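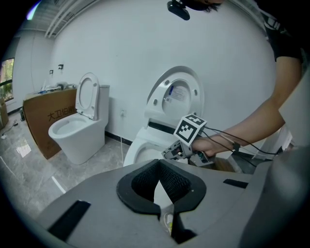

Two toilets, one with its seat and lid up against the tank, and a handheld gripper at the rim of the other.

Babatunde Eze did not set out to work on bathrooms. He wanted a gripper that could handle ordinary household things, and most of the people he asked named the same chore.

"They all said the toilet," he says. "Lifting the lid, putting it down, wiping the rim. So we got toilets."

Eze and Estrella Villaseñor build under the name Skundden in a shared workshop. The gripper is held in the hand and moved through a job by a person. The recordings are meant to teach an arm the same motions later on. A white cube with black-and-white markers sits on top so its position can be tracked.

Villaseñor does most of the mechanical work. The body has been redrawn 15 times, she says, mainly around the opening between the pads.

"A lid is harder than a cup. It swings, and the edge is rounded, so you slide off it. I spent a month on that – just the edge."

The cables took longer than either of them planned. They now run back along the arm. "Before that I kept catching them on the seat," Eze says.

They have 689 recordings they are happy with, and Villaseñor has thrown out plenty more. She checks each one herself in the evening.

"If the hand hesitates, I drop it. Babatunde argues with me about half of them."

Parts have cost them $2,776 so far, out of their own pockets. The arm is still in pieces on Eze's bench at home, waiting for three motor mounts. He hopes to have it bolted down in August.

"Then we'll find out what we did wrong," Villaseñor says. "I already have a list."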